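4. Findings: how households talk about laying the table

4.1 Who lays, and when

The diaries came back in uneven shape. Some households in Urorstead filled in every line, some wrote "as usual" for a fortnight and left it at that. We kept both. "As usual" is data too, since what is usual is what we were after, though it made the coding slow and the first pass had to be thrown out and done again in March.

471 meals in the final set. Breakfast left out — too few households laid anything for it, and those that did were mostly putting out a spoon. Evening meals make up the bulk, weekend lunches the rest. A meal counted as laid if at least one piece of cutlery was put down before the food came to the table. This is a looser rule than the one used in the Anonton pilot, where a laid table needed a full setting for each person, and so the two sets should not be compared line by line.

Older children lay more often than their parents do. No surprise. Less expected was how often the job moved during the week with no one deciding that it should. One mother in Vilell wrote that her son laid "until he didn't, then it was me, then his sister was just doing it". Similar remarks in other diaries. Handing over is seldom spoken about, and when we asked in interview people tended to make up a rule on the spot and then laugh at it.

4.2 Left and right

The fork on the left is the one rule that everyone could state. Even households that never followed it could state it. The knife came second, the glass a long way behind, and the side plate caused arguments in both group sessions (see 4.4). Asked where they had learnt it, people named a grandmother, school dinners, a café job, or said it was "just known". The oldest source brought to us was a housekeeping booklet of 1935, kept in a kitchen drawer in Gündoğdu and shown to the interviewer with some pride. Its page on the family table gives the fork in one short sentence and then spends most of its length on napkins.

What people do is looser. Households with a small table put the fork wherever the elbow was not. Left-handed members swapped the pieces over after sitting down, hardly ever before, and hardly ever asked for their place to be laid the other way round. Two said it had not crossed their mind that they could. In households where meals are eaten mostly with a fork alone, it goes on the right, or on the plate, or is handed over with the food — and the same people will lay it on the left when there is a guest. We take this to be the main finding of the section: the rule is kept for company and is not felt as broken the rest of the time.

4.3 Mats and cloths

Short section as the coding is not finished. Mats were common, tablecloths rare and tied to feast days. Several diaries treat the mat as marking a person's place more than protecting the table; it is put down first and the rest is set by it. Where mats differ in colour or wear, each belongs to someone, and giving a guest "Dad's mat" was noted as a small event. In 30 of the diary entries the mat is the only thing mentioned as laid. We are not yet sure wether these should stay in the count under the rule given in 4.1. Cloth mats slide and twist, the wipe-clean sort less so, and complaints about crooked mats come up in interviews far more than complaints about crooked cutlery.

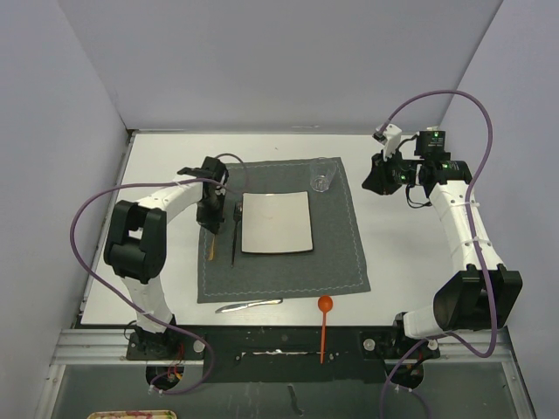
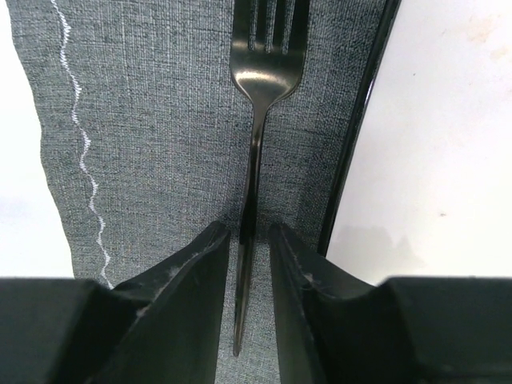

Figure 2. Fork laid upright on a dark grey cloth mat.

Socorro Puma, reading a draft of this section, objected to the phrase "kept for company". In her view guests are the wrong place to look: the households she visited laid properly for the first meal after a row, or when someone came home from hospital, with no outsider present at all. She would say "kept for meals that matter" and leave the guest as one case of it. Muammer Kahraman agreed in part but held that the diaries can't show it, as hardly any of them say why a given meal was laid with more care then the one before. He asked for the guest entries to be recoded by hand before the wording is changed.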